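4. Folding the satin sheets

Applies to the Curska flat sheet and the Hirau top cover. For quilted covers go to section 5, different fold.

Before you start

Clear the table. Wipe it down with a dry cloth, no spray. Satin picks up anything sticky and the mark stays.
Rings and watches off. One snag and the sheet goes to seconds.
Check the care tag. If it says 2195 it's the old weave, see note at the end of this section.

Steps

1. Lay the sheet out flat, shiny side down. Hem with the tag nearest you.

2. Smooth from the middle out to the edges. Flat hands, no fingertips. Don't pull on the corners, the fabric stretches on the diagonal and won't square up again.

3. Bring the far edge to the near edge. Line up the hems first, then worry about the fold. Sheet is now half depth, shiny side out.

4. Left edge over to the right edge. Same thing, hems first.

5. Repeat 3 and 4 until the stack is close to square and fits the shelf board. Don't go smaller than the board. Too many layers and it springs open agian.

6. Press down with both palms, count of 2, let go. No iron at this stage.

7. Turn the stack so the closed fold faces you. Slide, don't lift.

Caution: satin slides on satin. Never stack more than one folded sheet on the table while you work. Finished ones go straight to the shelf, closed fold out.

Caution: no pins, no clips, no rubber bands. Paper band only, and only after step 7.

Creases

Soft diagonal creases on the top layer are fine. They drop out once the sheet is on a bed. A hard line you can feel with your thumb is not fine – open the sheet up and go back to step 2.

If the same crease keeps comming back, hang the sheet over the rail overnight and fold it next day. Hema Pai has the rail key in April when the back room is locked for stock count.

Drinks and cups

Keep drinks off the folding table. Empty cups too if they've had coffee in them, a few drops is enough. Clean unused cups are OK next to the stack but not on top of it, the rim leaves a ring in the pile.

If something does spill:

1. Move the sheet first, then deal with the table.
2. Blot with white paper towel. Don't rub.
3. Tag the sheet with the time and what was spilled. Put it in the wash bin, not back on the shelf.
4. Tell Roscoe Strickland or whoever is on that day.

Note on the old weave (2195): slipperier than the current one and wants to unfold itself. Stop one fold early and use the wider paper band. Bands come in packs of 50 – reorder from Sundaram when you open the last pack, not when it's finished.

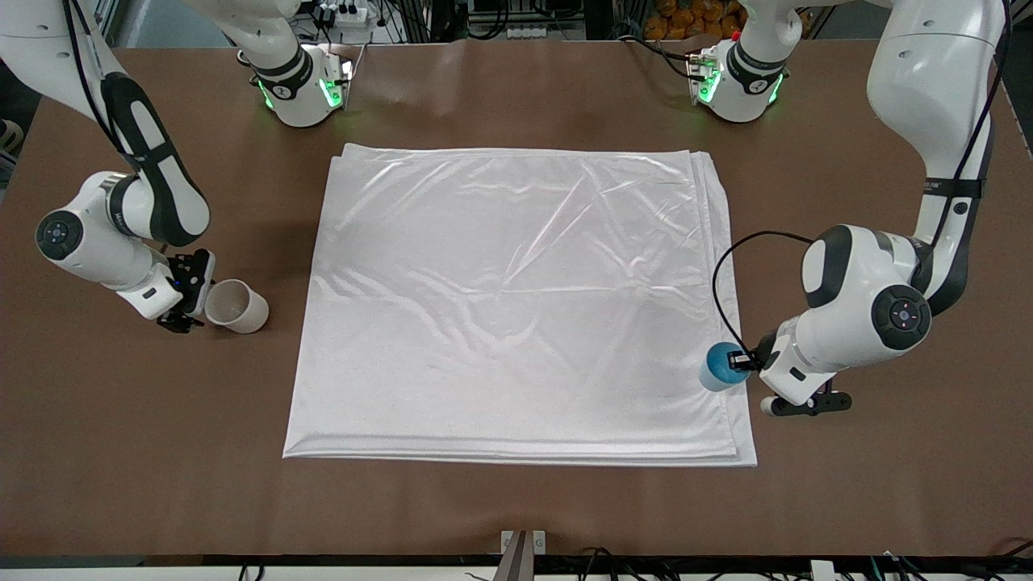
Storing: shelf boards are for folded sheets only, pillow covers go in the drawers. Rotate from the bottom of the pile so the same sheets don't sit there all year. Pillow cover folds are in section 6.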